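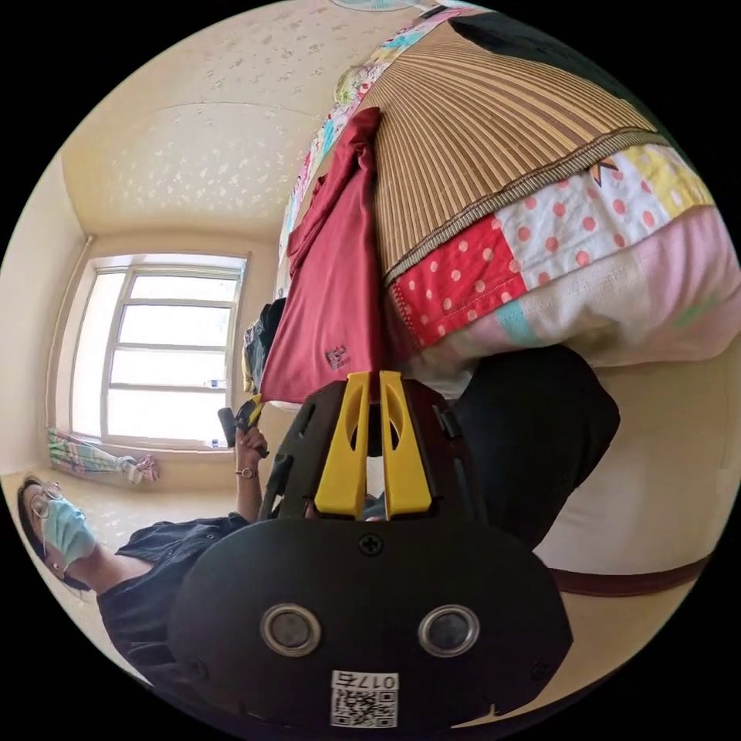
Back room, window side, before any clearing.

February, morning

Started on the back room at Osberg. Plan is to empty it from the window wall inwards so the painters from Randum can get at the cream walls first. They want the corner pipe left in place and painted over in the same colour.

Window: white frame, panes in horizontal rows. Plenty of light, so we can work without the lamp until mid-afternoon. The two small white things by the sill go in the odds box, job number 3069 on the lid.

Floor: the folded striped fabric (pale green, pink and white) under the window goes with the textiles. Shake it out in the yard first - not in here. Textile bags are the 200 litre ones from Lachance, 3 left on the roll. Order more.

Ceiling: speckled pattern stays. Mask along the edge of the recessed panel and go slowly where it curves. Fan off at the wall before anyone goes up the steps, and wipe the blades before the sheets go down.

Masks on for all dusty work, same as last time. New box is on the shelf by the door.

Still to do: measure the sill for the Stellen blind, 2 readings, left and right. Ask which side they want the cord.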